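Tasalby喫茶スペース 進捗のご報告
2021-07-27

助成をいただいている「Tuta」の飲みものコーナーづくり、この期間で大きく進みました!

まず器です。Quansahから取り寄せた透明のカップを385個、棚に収めました。縦のうねが細かく入っていて指がかかりやすく、口が広いので氷も入れやすいです。試飲に来てくださった方からは「持った感じがいい」という声をたくさんいただき、準備する側もすっかり気に入っています。

次に飲みもの。候補は2種類まで絞り、香ばしいほうじ茶と、りんごの果汁を薄めたものになりました。試飲会は21回開き、濃さを毎回少しずつ変えて記録を取っています。ほうじ茶は蒸らしを長めにした回の評判が抜群でした(私も三杯飲みました)。

課題は注ぎ方です。勢いよく入れると内側のうねにしずくが残ります。 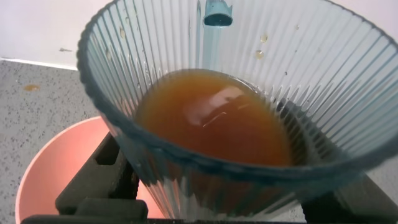
注ぐ高さを下げる、最初だけゆっくり入れる、といった手順を紙一枚にまとめているところで、来月の試飲から使います。Rovlowの水差しも借りられることになり、比べるのが楽しみです。

支出は予算内で、茶葉の追加分2000円のみ当初の計画にない出費でした。領収書は別便でお送りします。11月の本開店に向け、次は洗い場の棚の配置と、カップを伏せて乾かす台の寸法を決めます。台の図面ができましたら、またお送りします。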